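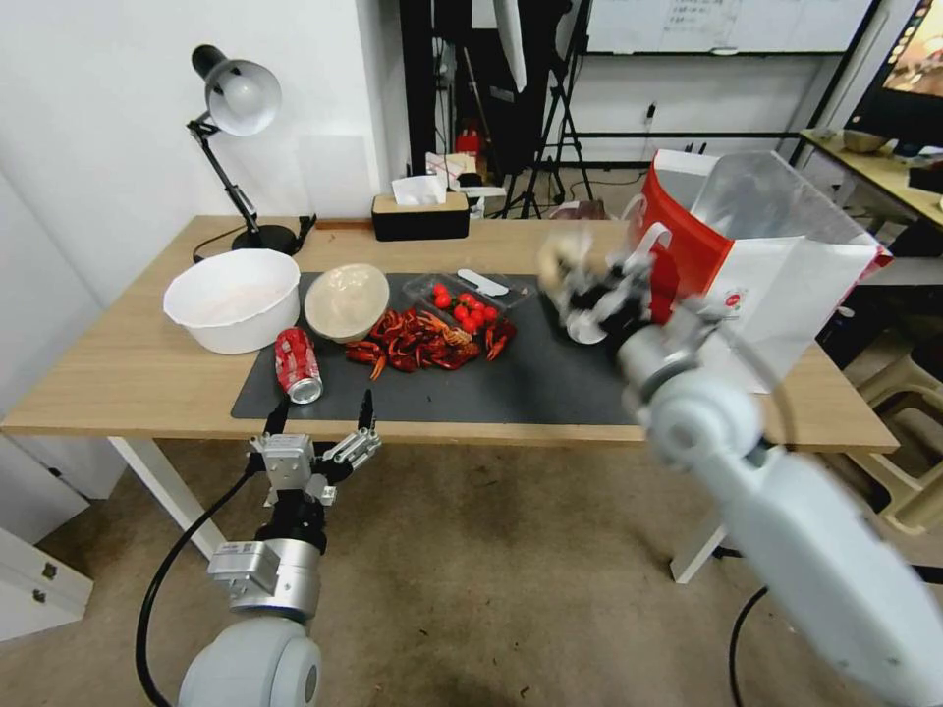 # Crayfish on the table: setting up, eating, clearing away

A crayfish supper makes more mess than almost any other meal of its size. Most of the work can be saved by how the table is laid out before anyone sits down. These tips are for a small table and a few people, with the crayfish bought already cooked.

## Before the food comes out

**Cover the part you will eat over.** A dark mat is good for this. Shell juice and chili oil leave orange marks on pale wood, and on a light tabletop they can still be there in May when you ate in March. If the mat is rubber or vinyl, wash it with dish soap the day you buy it, as new ones often smell.

**Move anything with a cord to the back.** A desk lamp makes a fine light for picking out meat, but run its cord behind the food and keep the switch out of reach of greasy fingers.

**Bring out the big bowl first.** People always put out the serving dish and forget the one for shells. For 700 grams of whole crayfish you want a wide plastic bowl or basin, bigger than looks sensible. The shells take up nearly as much room empty as they did full.

**Stand a paper shopping bag at one end.** A stiff one with rope handles stays open by itself. Use it for dry trash only: napkins, wrappers, packaging. Wet shells will go through the bottom before you reach the door.

**Set out tissues.** Put a box at the back where it won't get splashed, and put a damp cloth in a dish for each person. Tissues alone stick to your fingers.

## Keeping things apart

Crayfish can go straight on a clean, food-safe mat or a sheet of butcher paper. If you do this, give them the middle and leave a hand's width free on all sides.

Tomatoes, cucumber and anything else eaten raw should stay in a container of their own. A clear plastic tub is fine and you can see when it needs filling. Rinse cherry tomatoes and dry them before they go in, or they sit in a puddle.

Cans are best kept at the outer edge of the mat, upright, and opened one at a time. A can that has been rolling about should rest a few minutes before you pull the tab.
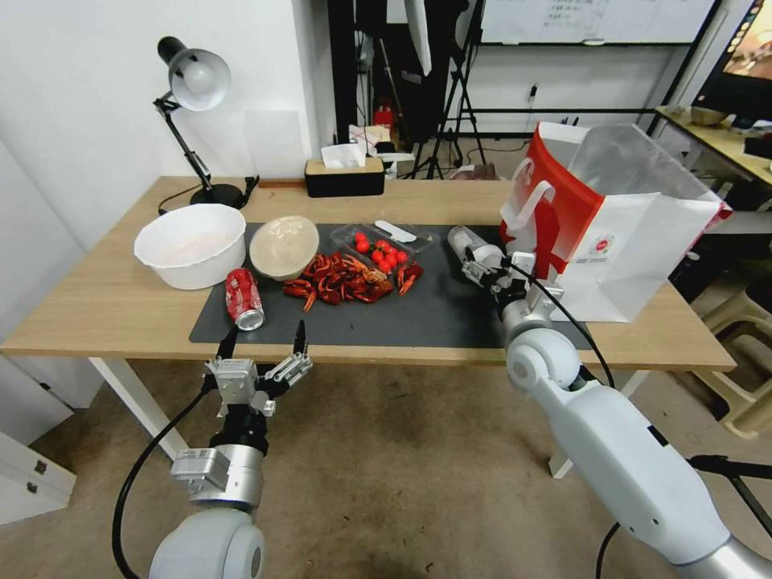
*Text: Mieke Van Loon. Stain notes: Valter Carvalho.*

## Chilies

Whole red chilies look good next to the shells but they get picked up by mistake, mostly by children. Keep them at one end of the pile. After handling them, wash your hands with soap and a spoonful of cooking oil, then soap again. Water alone moves the heat around.

## Clearing up

Do it in this order and you only wipe the table once.

1. Take off the raw food and put a lid on it. Cherry tomatoes that nobody has touched with shellfish hands can go back in the kitchen.
2. Pack leftover crayfish in a shallow box and get it into the refrigerator within two hours of serving. Eat it the next day.
3. Push the shells into the big bowl with a flat plastic spatula. It won't scratch the mat, and it gets the claws and the legs in one pass.
4. Tip the shells into a plastic bag, knot it, and bag it again. If the trash isn't going out that night, freeze it.
5. Rinse the cans and small bowls.
6. Carry the mat to the sink flat, like a tray. Rinse it cold first, then wash it warm with soap. Hot water first sets the smell.

## Smell and stains

For hands, rub with half a lemon and rinse. Toothpaste works too, less well.

For a plastic bowl that still smells, fill it with warm water and 5 spoons of white vinegar and leave it for an hour. Baking soda paste is better on the rim, where the oil collects.

For orange marks on bare wood, use dish soap on a barely damp cloth, then dry it at once. Do not scrub across the grain. If the mark is still there the next morning, put a little baking soda on it for ten minutes and wipe again. Varnished wood only needs the soap.

For shirts, put dish soap on the dry stain before any water, leave it for twenty minutes, and wash as usual. Check it before it goes in the dryer.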